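News from the Prirata arm project

Wiebke Lindemann has been busy all winter building practice tables for our simulated arm, and I do think they get more charming every month! The idea is simple enough. Someone steers the arm through a small job by hand, we save every move, and the learning system studies the lot later on. We passed 4000 saved runs in December — a very happy afternoon for all of us.

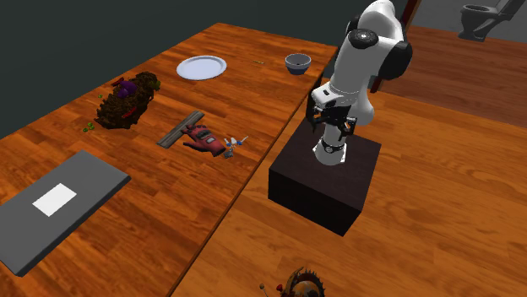 A glove, a plank, a bowl and plate

Each new table gets its own mix of things to reach for, and Wiebke likes a bit of clutter (the dusty red glove is my own favorite, I must admit). Bastian Mühlbauer steered 254 of the newest runs himself, bless him, and he would love some company. If you have a free hour, write to Austra Paju and she'll set you up with a login.

Recent items
Edesari workshop notes
Meet Hildegard Hamann
Kununholm open house, 8th February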